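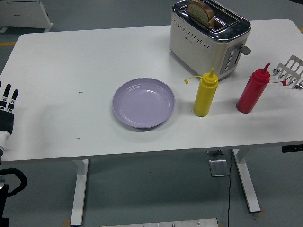

Toast station, table 14, Prulterach site. White top, white metal legs.

Breakfast station check, Grodis Catering
Area: Prulterach, main hall
Period: November, morning round, before 7:30
Result key: OK / Fix / N/A

1. Table stands level, feet flat on floor
OK. No rocking with a hand on each end.

2. Tabletop clean and free of chips
OK. Wiped with the Avram surface spray before the round.

3. Cables clear of the walking area
Fix. Black cable hangs from under the top near the right leg and runs down to the floor. Clip it to the leg. Same comment as last month.

4. Floor plate closed and flush
OK. Checked by foot. Keep syrup and water off it.

5. Control box under table edge secure
OK. Both screws tight.

6. Toaster on a stable surface, back from the front edge
OK. Two-slot, cream. Nothing stored on top.

7. Toaster lever and buttons
OK. Lever springs back. Cancel button works.

8. Crumb tray
Fix. Half full. Empty after each service. The log sheet has 4 blank lines.

9. Bread left in slots
Fix. One slice sticking up out of the toaster. Remove before the station is left.

10. Squeeze bottles upright, nozzles clean
OK. Red and yellow. Caps are on straps but not on the nozzles. Cap them between services.

11. Bottles labeled with contents and fill date
Fix. Use the Stivano labels, roll is in drawer 2.

12. Plates free of cracks
OK. Purple plate, rim checked all the way around.

13. Toast rack
OK. No bent or sharp wire ends. Move it in from the right end of the table so it does not get knocked off.

14. Fire extinguisher within reach
OK. Tag 328, pin in place.

Open items: 3, 8, 9, 11. Items 8 and 9 to be closed before service. Recheck item 3 on the next round.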